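Projects > Kornau flat > Worktops

Filed under: Surfaces, Before and after

Kornau flat: the white top

We spent 26 Feb 2021 going over the plain white surface at the Kornau flat. It has a smooth, matte finish with no pattern. A matte white changes a lot with the light, so look at it morning and evening before you choose one.

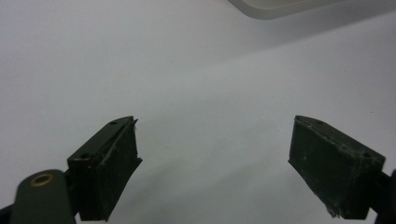

Cleaning is a soft cloth and warm water. Leave polish off it.

Recent galleries
Vutero shelving, 2 rooms
Magyar Street hallway
Jodia tiles in grey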